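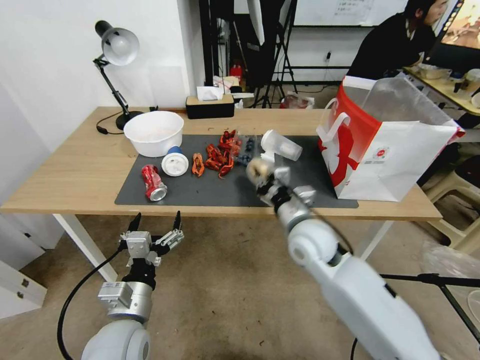
Celebrities and the bargains that went wrong, page 2

GertVW
Right, I've just finished the repeat of the Falano special and I'm still grinning. Ánh Triệu telling the story of the leather jacket she bought off a man outside a service station! One sleeve longer than the other and she wore it on stage for the whole tour anyway. Best thing on telly this winter.

nenik_fan71
Loved it too, but the jacket was Bình Ngô's, surely? Ánh's was the keyboard with the dead keys. She had to write the second single around the notes that still worked (which explains a lot about the chorus, and I say that with love).

GertVW
No no, the keyboard was Kiều Doãn. She said it cost her two weeks' wages from the bakery and the seller threw in a stand that folded up by itself in the middle of songs.

kistumden_kate
You're both a bit right. Kiều bought the keyboard, Ánh played it. The jacket was Bình's to begin with and Ánh nicked it for the tour. I've watched that episode more times than I'm willing to say on a public board.

nenik_fan71
Ha, fair enough, I stand corrected on half of it.

SofaSpud
Am I the only one who thinks these stories get polished up a bit every time? Bình told the jacket one on the radio years back and it was a market stall then. No service station anywhere. Still funny, but come on.

GertVW
Of course they get polished, that's what a good story is for! My uncle has a car boot sale one that gets a new ending every Christmas and we all still ask for it.

SofaSpud
Your uncle isn't flogging a memoir though.

kistumden_kate
The memoir's very good, mind. Page 71, the bit with the tour van. They got it for next to nothing, drove it seven miles and had to push it into the car park at the Kistumden Hall, with the queue for the show clapping them in. I cried laughing on the bus and a lady moved seats.

JSakamoto
New here, hello all! I was in that queue, I'm so happy somebody wrote it down. We did clap. Somebody's dad got behind the van and helped push. Then Lục came on as support and played a cracking set, so the late start didn't bother us a bit. My ticket was number 839 and I still have it in a drawer.

nenik_fan71
Welcome! And very jealous, I only ever saw them at Nenik, after Kiều had left.

JSakamoto
Thank you! Junpei, by the way. I caught the special with some snacks in and forgot to eat most of them.
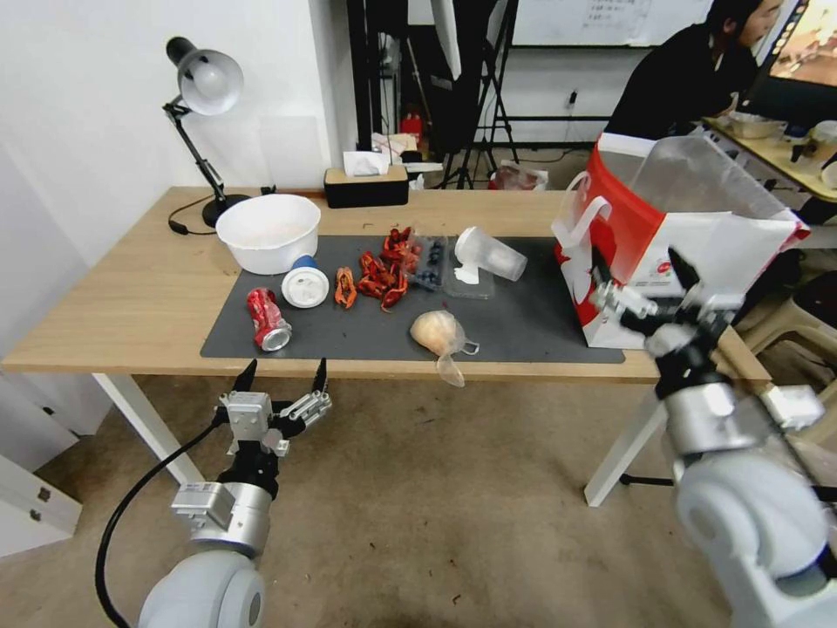 Bread, blueberries and crayfish shells

kistumden_kate
Crayfish! I had toast.

SofaSpud
All right, if the van's true I'll give them the jacket as well. Not having the folding stand, though. Stands don't do that.

GertVW
Mine did! Twice! At my sister's wedding!

nenik_fan71
Does anyone know if there's another special coming? The trailer at the end only said January and then a lot of shouting.

kistumden_kate
January is all I've heard too. Hoping it's the one where Bình tries to sell the van.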